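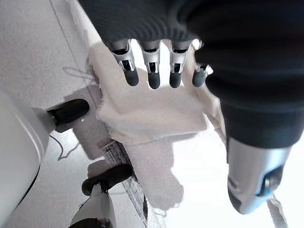

회색 카펫 위, 니트 장갑을 씌운 로봇 손과 흰 천. 왼쪽은 흰색 손가락을 가진 다른 손이다.

천을 접는 동아리

글 셀로름 아부바카리(Selorm Abubakari)

졸함(Zollham) 공업학교의 로봇 동아리 '파달릭(Fadalik)'은 수업이 끝난 뒤 4층 실습실에서 모입니다. 저는 2018년 4월 20일에 처음 그곳을 방문했습니다. 학생들은 책상을 쓰지 않고 모두 바닥에 앉아 있었습니다. 한국어가 제 모국어가 아니어서 질문을 종이에 적어 갔는데, 학생들은 종이를 보더니 먼저 설명을 시작했습니다.

동아리의 목표는 7월에 열리는 알리토라(Alitora) 대회입니다. 올해 과제는 천 접기입니다. 블록이나 컵은 모양이 변하지 않지만, 천은 손이 닿을 때마다 모양이 달라집니다. 2학년 학생은 이것을 "매번 새 물건을 만나는 것"이라고 표현했습니다. 저는 이 말이 마음에 들어 두 번 적었습니다.

연습용 천은 끝이 풀린 낡은 것입니다. 새 수건은 두꺼워서 오히려 쉽다고 합니다. 얇은 부분과 두꺼운 부분이 함께 있으면 손가락이 누르는 힘을 정하기가 어렵습니다. 장갑을 씌운 손은 네 손가락을 천 위쪽에 두고 엄지를 옆에서 넣는 자세를 씁니다. 이 자세를 정하기까지 학생들은 151번 시도했고, 공책에 모두 기록했습니다. 성공은 41번이었습니다.

의견이 나뉘는 문제도 있습니다. 한쪽은 두 종류의 손을 함께 쓰자고 하고, 다른 쪽은 같은 손 두 개가 프로그램을 만들기에 편하다고 합니다. 제가 있는 동안 이 토론은 끝나지 않았습니다. 지도를 맡은 후출랴크(Hutsuliak) 선생님은 거의 말씀을 하지 않으셨고, 다만 전선을 밟지 말라고 두 번 말씀하셨습니다.

저녁이 되어 학생들은 공책에 그날의 결과를 적었습니다. 다음 모임에서는 천을 한 번 더 반으로 접는 동작을 연습한다고 합니다. 대회 규칙에서는 접은 천의 모서리가 얼마나 맞는지도 점수에 들어갑니다.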